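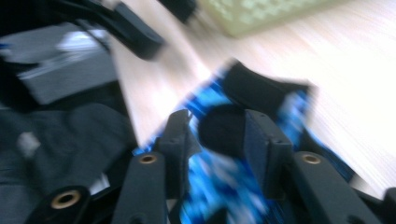
Figure 6.1 A blue patterned item above a pale wooden surface, with a light green perforated object near it.

Contents > Part Two: Keeping a Room in Order > Chapter 6: Open Baskets and Clear Tables

Chapter 6
Open Baskets and Clear Tables

Chapter 5 dealt with closed storage: cupboards, lidded boxes, and drawers. This chapter takes up the open basket, the most common container in the home and the one most often used badly. It also takes up the table, where most sorting is done before anything goes into a basket at all.

When Encarnación Calvo surveyed homes in Omdale for her study of household storage, she asked each family to list every container in the main living room and say what was in it. Her visits covered 66 homes and 783 containers. Over 300 of the containers held things that the family could not name without looking. Most of these were boxes with lids. People did better with open baskets, but they also filled them faster, and a basket filled past its rim was no easier to use than a closed box.

An open basket has two jobs. It keeps small things together, and it lets them be moved in one trip. A family that uses a basket for the first job only will tend to leave it in one place and add to it. A family that uses it for the second job will empty it often. Calvo called these "staying baskets" and "going baskets," and the terms are used in the rest of this book.

Perforated sides matter more for the going basket. They let a person see part of the load from across the room, and they let crumbs and grit fall through when the basket is shaken. They do not suit pens, hairpins, or anything else thin enough to slip out. A slotted handle cut into the rim is enough for a light load. For a heavy one, use a basket with two handles and carry it with both hands.
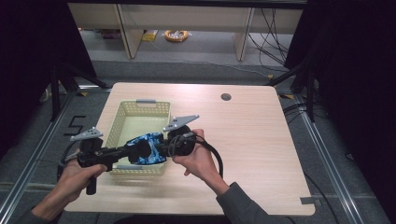

Sorting should begin with an empty basket. It is tempting to start with one that is already half full and work around what is in it, but the old contents then go unsorted. Tip them out first. Set the basket near the middle of the table, where either hand can reach it, and keep the surface on both sides free for things still to be decided.

The surface itself needs some thought. A light tabletop shows up dark items well, and small pale ones poorly. Rounded corners are kinder to hips and sleeves. Many work tables also have a round hole for cables near the far edge — handy for a lamp cord, but also a place where a coin or button can disappear. Cover the hole before sorting anything small.

Soft items should be picked up one at a time. Two taken together are hard to tell apart by feel, and a patterned cloth is easily mistaken for another folded inside it. In the Plorner exercise at the end of this chapter, you will sort 18 small items into one basket, first in any order and then by kind, and compare the results.

6.1 Choosing a Basket by Its Load

Begin with the load and leave color and shape until later. Write down what the basket is to hold on an ordinary evening, when the room has been in use all day, and note the largest single item. The basket should take that item lying flat — if it has to be stood on end, choose a wider one.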